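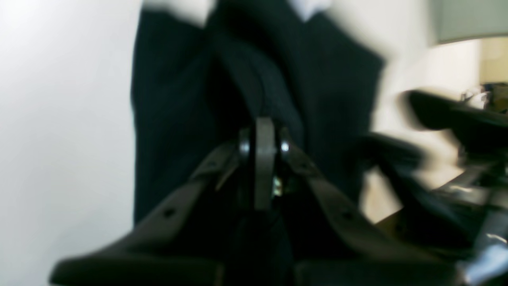
3.2 What we bought, and what we'd buy again

Our budget request went in back in December, and I'll admit I wrote it in an afternoon. I priced the arms carefully and then gave the grippers one line at the bottom. Big mistake! Cloth work is hard on fingers and pivots, and by spring we had spent more on spare links and bolts than on anything else in the lab.

Figure 4 shows the kind of holding task we planned around: one gripper with a large piece of black fabric, seen from the wrist camera. Dark cloth was Tomoyo Iwasaki's idea – she wanted the hard case in the plan from day one, and it changed which cameras we asked Bagheri to quote.

We ended up with two quotes (Bagheri and Vekar) and a parts list of 19 items. Rupert Wyss wanted to hold back around 100 hours of technician time for repairs, and I'm glad I listened to him.

Figure 4. Gripper holding black fabric, wrist camera view.

If I were doing the Drultanberg order over, I'd buy the spare fingers up front and put off the second workstation – we could easily have shared one.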